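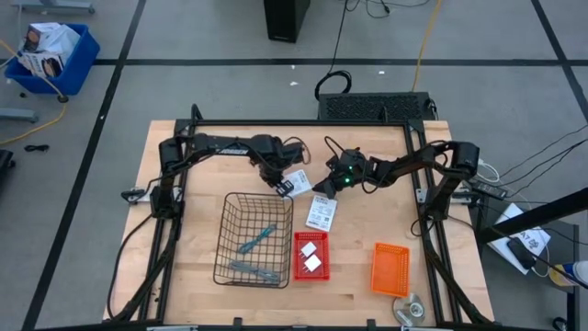 The Barnolell is a swing sensor that you attach to the grip of the golf club, and I have played with it since November. It weighs very little and it needs to be charged more often than I would like. Charging cables are for me a weak point in all golf electronics, and a coiled cable that lies in an open wire-mesh basket, like the teal one and the gray one, is easier to find than one at the bottom of a golf bag. The cable of the Barnolell is short and black, and I have already had to search for it under my rain gloves two times.

First the practical side. The sensor is pushed into a rubber cap, and the cap goes over the end of the grip. With my normal grips this went well. With the thicker grip on my putter it did not go at all, and the maker says in the manual that putters are supported. I wrote to them and received a wider cap by mail after 9 days, without cost. That is correct service, but the wider cap should be in the package.

On the practice range at Midby I hit 60 balls with it during the first evening, most of them with the seven iron. The sensor gives you the tempo of the swing, the angle of the club face at impact and the speed of the club head. The tempo is for me the most useful number. I have always had a too quick backswing when I am tired, and now I could see on the phone at which ball it started. After 20 balls I was already too fast. My teacher told me this many years ago, but I believed him only a little.

The club face angle I trust less. Sometimes the ball went clearly to the right and the app showed a square face. It may be that I hit those balls on the toe, and the sensor cannot know where on the face you hit the ball. You have to keep this in mind and also look at your ball, as you did before.

On the course I use it differently. I leave the phone in the bag and read the numbers at home. In this mode the sensor keeps the whole round in its memory, and you can see your swings hole by hole. It misses some short chips, and it counts a hard practice swing as a shot. After one round it gave me 8 strokes on a par three. I had five, which was bad enough.

The battery lasts almost a round and a half in cold weather. In warmer weather it is better, but I still charge it before each round to be sure.

I compared it for some weeks with the Lacson of my playing partner. The Lacson shows more numbers and has nicer pictures of the swing, but its clip came loose when he hit from deep rough. The older Fukis sensor, which I had before, was stronger than both. Sadly its app does not open anymore on my new phone.

Good: light, clear tempo reading, quick answer from the service.
Less good: short cable, misses chips, no wide cap in the package.

For a player with a middle or high handicap who goes often to the range, I can recommend the Barnolell. If you only play on the course and never practice, I would spend the money on lessons.

Henk Wuyts
June 22, 2025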